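Otness Tabletop Handling Project
Progress report to Bélanger
27 November 2018
Prepared by Tyson Grewal

Status

Work on the Stakcombe cell resumed after the finger closure fault reported in September. Data runs are behind plan. Hardware spending is within the approved amount. The fault is understood, one of the two corrective measures is in place, and the second is waiting on a part from Tavmont.

Description of the fault

During pick trials with thin flat objects, the gripper closed to its hard stop without being commanded to do so. The arm was at table height with the fingers pointed down. The closure command in the log shows a target width of 30 percent. The encoder shows full closure. The controller did not raise an error, and the arm went on to the lift step holding the object at full grip force. A cork coaster was split and a resin one was marked along its edge. No one was inside the cell at the time and there was no injury.

We reviewed the log of 683 pick attempts made before the stop. The same mismatch between commanded and measured width appears in three of them. In the two earlier cases the object was soft and took the load, so the operator did not see anything wrong. Those should have been caught by the nightly check. The check compared only the final position of the arm and ignored the gripper channel. It has been rewritten to cover both.

Cause

The gripper cable runs through the wrist joint and is held by a clip on the inner side. With the wrist turned past its usual range, the clip pulls on the connector and the signal line drops out for a short time. On reconnection the gripper firmware loads its default width, which is zero. The fault was reproduced on the bench five times by bending the cable by hand at the clip. It was not reproduced with the clip removed.

Thin objects make this more likely. The arm has to tilt the fingers to get under an edge, and the tilt is what brings the wrist near the end of its travel. Thicker objects are picked from straight above and do not load the cable in the same way.
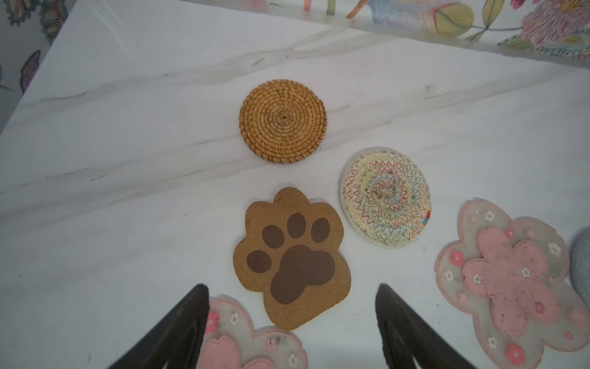
The current object set is kept to coasters for the time being. They vary enough in outline, stiffness and surface to test the tilt motion, and they are cheap to replace. Low-contrast items remain the hardest for the edge finder. Translucent borders on a pale table are often read as part of the table, and the planner then aims for the colored center and comes down on the rim. This is a separate problem from the closure fault and is tracked separately.

Corrective measures

Wrist travel is now limited in software. Since the limit was set, 629 attempts have been logged with no mismatch. The limit costs us some poses at the far corners of the table, and objects there are skipped.

The longer cable and the new clip are on order. The firmware default will be changed so that the gripper holds its last width after a dropout and raises an error. Stakcombe has asked to see the test record before the change goes on the live cell. We agree with this and have added it to the plan.

Open items

The stop button on the operator side responds correctly, but the delay from press to gripper hold has not been measured. It will be measured after the cable is fitted. Until then, hands stay out of the table area whenever the arm is powered, including during object resets.

No change to the budget is requested. We ask Bélanger to accept a later date for the second data delivery, to be set once Tavmont confirms shipment of the cable.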